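Knotty pine tabletop, planks running lengthwise – seal the knots or leave them?

Workshop & Finishing > Tables and Benches

mkuhlmann
2022-09-25
Picked up a pine table for general use. Long planks, glued edge to edge, currently bare. It will see water bottles, mugs and the odd spill. Plan is to knock it back with 120 grit, then 180, and put on a water-based poly. Question is the knots. Do I need shellac under the poly, or is that only for paint?

planer_dust
Mostly for paint. Under a clear coat the resin doesn't yellow the film the way it does on white. You may get a slow-drying ring at each knot. Wipe the knots with mineral spirits, let them flash off, then coat.

Rindon
Disagree. I skipped the shellac on a shelf and two knots stayed tacky for 10 days. One thin coat of dewaxed shellac over the whole top, light scuff, then poly. It has to be dewaxed or the water-based product won't bond well.

planer_dust
Tacky knots mean the wood wasn't kiln dried hot enough to set the pitch. Shellac hides that for a while. It doesn't fix it.

mkuhlmann
No idea how it was dried. The seller in Banport only knew that it was pine.

Leonie Partington
I look after the worktables in a shared room and we went through this. Ours is the same sort of top, honey-beige going slightly pink, dark knots of all sizes. I tested three finishes on offcuts: hardwax oil, water-based poly, and poly over shellac. Each got a wet bottle base left on it for 40 minutes.

Hardwax oil showed a faint ring that was gone the next morning. Both poly samples showed nothing. The shellac sample came out a little more amber, and the knots looked darker against it.
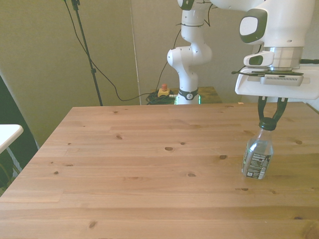

What I would watch more than the knots is the seams between boards. Water sits there longer than it does on the flat. Brush the first coat along the seams before you do the field, and don't let it pool.

Rindon
What grit did you stop at?

Leonie Partington
180 on the samples. I tried 240 on one spare piece and the first coat beaded near a knot. That could have been pitch dragged around by the paper.

khalaf_joinery
Change paper more often than you think you need to. Pine loads it fast. And sand with the planks, never across, including at the knots. They are harder than the field, so a soft pad leaves them standing proud. Use a hard block.

mkuhlmann
Good. Hard block, 180, spirits on the knots, seams first. I'm inclined to skip the shellac, as I don't want it any more amber.

Rindon
Your table. At least do one knot on the underside first and give it a week.

mkuhlmann
Fair, will do that. Starting with the big oval one.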